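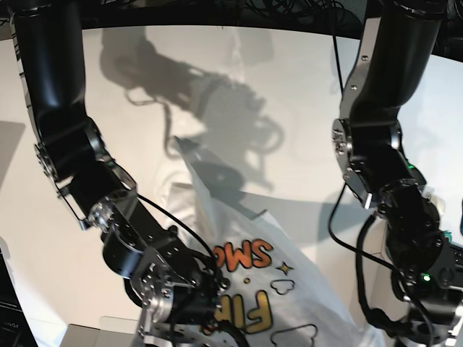 Hortensia Figueroa
List moderator, Stiltdale Laundry and Mending List

Re: [stiltdale-laundry] Printed tees, folding and storing
September 28, 2024

Kirsty Mellor wrote:
> I've got 40 printed T-shirts coming back from the wash
> after the Skamwood fun run. Last year we stacked them flat
> and some of the prints stuck together. Fold or roll?
> And does the print go in or out?

Kirsty, I'd fold them. Rolling is fine for a suitcase but the rolls come undone in a tub and you end up doing the job again.

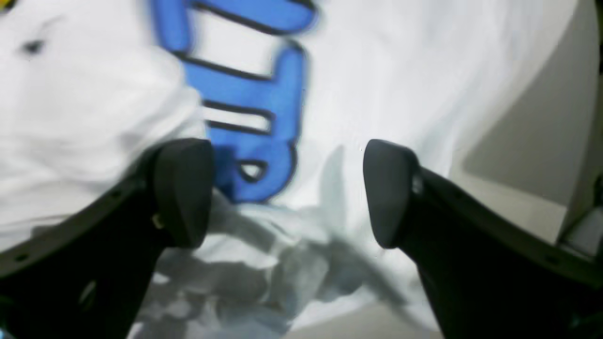

Let them cool right down before you stack anything. Sticking is mostly a heat problem – last year's went into the tubs straight from the dryer, if I remember right. Dry them inside out on low, or on the line out of full sun.

For the folding, use a bare table at waist height and do one shirt at a time.
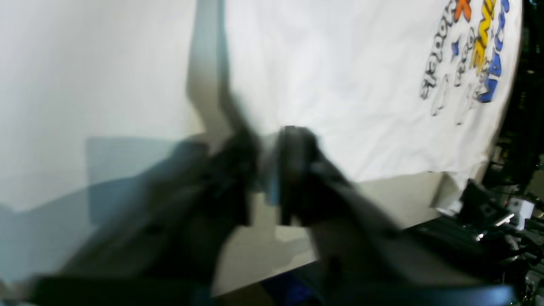 White cotton creases easily, so smooth each shirt before the first fold. Start at the hem and work up to the collar with flat hands. If there's a ridge standing up in the cloth, like the lifted fold to the left on that white tee, pull it out sideways first or it will set as a crease. Then sleeves in, sides to the middle, and fold in half with the print outward.

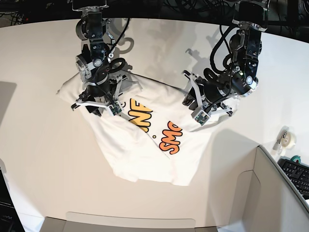
Put a sheet of baking paper between shirts if the ink still feels tacky. Po-yen Wan has a spare roll and two empty tubs you can borrow until October.

Hortensia

2 replies
4 shares

Recent on this list
Getting candle wax out of a tablecloth
Wanted: ironing board cover, standard size
Grey marks on collars

Home | Archive | Join | Search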